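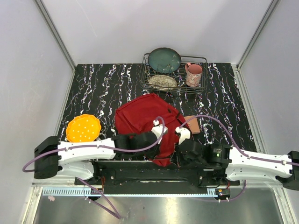

Home | Projects | Reports | People | Contact

Two Arms, One Bag: does a cluttered worktop ruin a bimanual policy?
Bereket Degefa and Kojo Alhassan
Last updated: March 19, 2018

Our supervisor wanted a question we could answer in one term. We wanted a robot that tidied up after us. This report covers the compromise.

The task is handling a soft bag with two grippers. Soft things are awkward for robots. A mug has the decency to stay the same shape while you reach for it, whereas a backpack sags wherever it likes and hides its own zip. We trained one policy, Pawlak, on demonstrations recorded with a bare worktop, and a second, Plikgate, on demonstrations with crockery and other odds and ends left lying about. Both saw 3124 demonstrations, mostly recorded by Kojo, who no longer wishes to discuss bags.

Method

Each policy got 60 trials on the cluttered worktop. A trial counted as a success if both grippers closed on fabric and the bag was lifted clear of the counter for three seconds. Knocking into the dish rack was logged as a separate fault, even when the lift worked. We moved the plates between trials and left the rack alone, having grown tired of rebuilding it.

Results

Plikgate failed 9 times. Pawlak failed rather more often than it succeeded, and we stopped enjoying the tally well before the end. Its usual mistake was to send one arm confidently to the bag and the other to the nearest plate. Plikgate's failures were duller: most came when a gripper pinched a single fold and the fabric slid out.

We had expected clutter in training to make the arms slower, and prepared a paragraph explaining why. They were not slower. The paragraph is available on request.

Limits

One bag, one worktop, one set of lights. Cable slack changed after we retied the arms in July, and we did not repeat the earlier runs. The Tronen simulator agreed with none of our grasps, so its numbers are left out. Kojo wants to try the Cokden fingertips next, and Bereket wants a bag with handles.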